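Automation | Shop Practice

Written rules for a robot that handles memory and processors

Rolstead refurbishes office computers, and since December it has had a seven-page rulebook for its robot cell. The first draft ran to 35 pages and few people read it.

The short version starts with static. Every tray, mat and fingertip gets a ground check before a shift, and the reading goes in a paper log. Next comes grip force. Memory modules are held by the long edges only, and the limit is set per part, never per job.

Zirmont, the integrator, wanted one more rule: no part moves until its slot in the tray has been confirmed. Rolstead agreed after a trial of 316 picks in which most of the faults began at the tray. 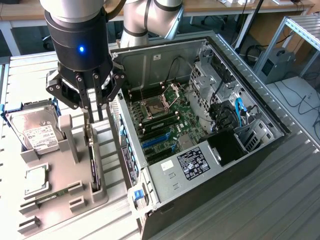
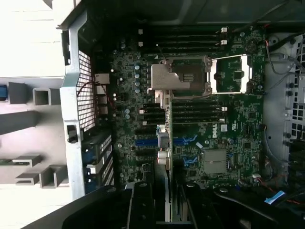 Processor sockets have a page to themselves. The arm stops above the socket and waits for a person to approve the last move. That adds time to each unit, and the shop accepts it. The rule will be reviewed after 825 units.

Changes to the book need two signatures and a new version number. Old copies are pulled from the bench the same day.

Comments (3)

Vito: We do the ground check twice a shift. Dry air in winter is hard on boards.

benchtop175: What do they do with bent socket pins? Scrap or rework?

Wattanapong: Would like to see the grip limits published.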